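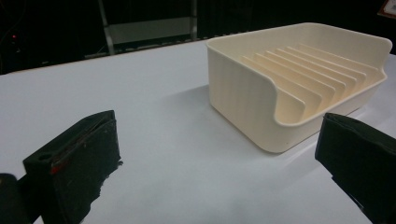
*The cream-colored rack, on the white table.*

I have lived in Norville for seven years now, and in this time I have moved between 2 apartments, both with a kitchen where two people cannot stand together without an argument. When I write to my mother she asks first about my health and then about the lids. She means the lids of the pots. In our family this is a serious topic, and I want to write down how I finally made peace with it.

When I came here I brought one suitcase and one pot. The pot was heavy and my cousin laughed at me at the airport, but I was right to bring it. For the first winter I cooked everything in it: lentils, rice, cabbage, once a birthday cake that stuck to the bottom. One pot has one lid, and with one lid there is no problem of storage. You put it on the pot, and the pot stays on the stove.

Then I began to earn a little and to visit the second-hand market in Clurow. It opens early in the morning and it takes two buses to get there from my home. The sellers put everything on blankets, and the lids are always sold separately from the pots, in a big box, I don't know why. I bought pots without lids, and then I bought lids which I hoped would fit. Some did. Others were too small by the width of a finger, and I kept them anyway, because my grandmother kept such things and always found a use. Her use was mostly to cover a bowl of dough.

By the time I moved to the second apartment, the lids had their own box. I wrote LIDS on it with a marker and I carried it myself, on the bus, on my knees. The new kitchen has one deep cupboard under the counter and two shelves above the sink. The deep cupboard looked very generous when the landlord showed it to me. But a deep cupboard is a place where things go to the back and stay there. I put the lids on top of the pots, upside down, as my mother does, and every evening I took out four things to reach the fifth. The noise was terrible. My neighbor below was always polite on the stairs, but I could imagine what she was thinking.

I tried several solutions. First I put the lids in a drawer, lying flat. They slid over each other and the drawer stopped closing. Next I put hooks on the inside of the cupboard door, the kind with glue. They held for some weeks, and then one night they came down all together, and I woke up sure that somebody was in the kitchen. After the hooks I tried a basket. In a basket the lids lean on each other like tired people in a train, and the one you want is always the one behind.

What I learned from all this is very simple, and my mother knew it before me: a lid must stand on its edge, and it must stand alone. If it touches another lid, you will be taking out two. A rack with slots does this, and it does it also for plates, cutting boards and baking sheets if they are thin enough. It doesn't have to be expensive or beautiful. You can cut slots in a wooden box if you own a saw and have patience. I own no saw.

Before you get any rack, please measure. I say this as a person who did not measure. The first one I ordered came from a shop in Khokhar, and it was too tall for the cupboard. Sending it back cost me almost as much as the rack itself, so I gave it to a colleague who keeps letters in it. Measure the height of the shelf, and then measure your biggest lid together with its knob. The knob is what everybody forgets. It makes a lid much thicker in the middle than at the edge, and it wants the space of two slots. I now keep the lids with big knobs at the end, with an empty slot beside them, and the flat ones together.

I also gave some lids away. This was harder than the measuring. I took each one and tried it on every pot, and if it fit none of them, I put it by the door. The small blue one I kept, for the dough. The rest went to the charity shop on Dusgate, where the woman at the counter asked me if I had also the pots. I had to say no, and I felt a little ashamed — now I was the person who gives lids in a box.

So this is how it is today. I open the cupboard, I take the lid, I close the cupboard. In the evening I can make soup without waking the building. I called my mother to tell her, and she listened to everything, and then she said that she still puts hers upside down on the pots and that in forty years she never had a complaint. She lives on the ground floor.

Some people wrote to me after my post about the balcony tomatoes and asked for the cabbage soup I mentioned there. I have not forgotten! I make it by eye, so I will need to cook it once more with a scale and write the quantities. I can tell you already that it takes 600 grams of cabbage, because that was what the shop weighed for me last time, and it was the right amount for my old pot. The caraway goes in at the beginning, with the onion, and the lid stays a little open, so that a line of steam can go out. If you close it fully, the cabbage becomes sour in the wrong way.

I will post the recipe in May, after the visit of my aunt, who will certainly have corrections.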